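January, afternoon, dye bench notes

Back at the red again, and this time I want to write it all down while the kettle is still ticking, because last time I trusted my memory and spent a whole morning repeating a bath I had already done. Ildikó, if you are reading this over lunch, the short version is that the madder likes our Ollisville tap water much better than the rain barrel water, and you were right, and I owe you a pastry.

Madder from the Praluro bag, the coarse grind, soaked overnight in the big enamel pot with the lid on. I used 200 grams to 700 grams of wool, dry weight, which is on the thrifty side, but the bag is getting low and I wanted to know how far it would stretch. The wool is the same gray-white two-ply we have been using since the fall. Scoured with the Zullel soap, rinsed until I got bored and then rinsed once more, mordanted with alum and left damp in a bag under the bench.

Brought the pot up very slowly. I know we have all read that madder goes brown if it gets too hot, and I have certainly made enough brown to carpet the hallway, so I sat next to it with the thermometer and my tea and did nothing else for the first half hour. It was rather pleasant! Once it reached a gentle heat (fingers out quickly, nowhere near a simmer) I turned the ring down to its lowest mark, put the wool in, and gave it a slow turn with the long spoon every 5 minutes or so, whenever I remembered.

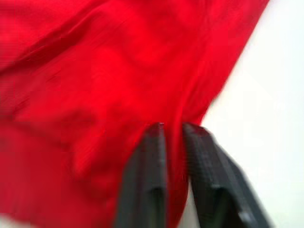 The first skein came out after 30 minutes as a sort of polite coral. I liked it more than I expected to and nearly stopped there. The second stayed in for two hours and is a proper brick color, warm, a bit orange where the light from the window gets it. The third I left in the pot while it cooled and it is the deepest of the lot, though there is a paler patch where the tie was too tight. My fault entirely. Figure-eight ties, loose enough to get a thumb through, and I will say it to myself out loud next time.

Chalk: I put a pinch in the second bath only, dissolved in a cup of warm water first. I think it pushed the color away from orange, but the two baths were not the same strength, so please don't quote me on it. It needs doing side by side with the same skein cut in half. There is a half skein labeled Hồ in the drawer that would be perfect if it isn't spoken for.

The rain barrel skein from last week has dried a dull salmon, by the way. I held it next to today's second skein by the door and it looks as if it came from another plant altogether. I had been so sure that soft water would be kinder.

The leftover bath is in the lidded bucket by the sink and still has plenty of color in it, so don't tip it out. I'd like to try the scraps of silk in it, and perhaps that ugly oatmeal scarf.

To do: label the skeins before they all look alike to me, order more alum, wash the long spoon properly (it left a pink stripe on somebody's indigo, sorry), and clip a bit of each for the window test. I'll cover half of each clipping with card and leave them up until spring.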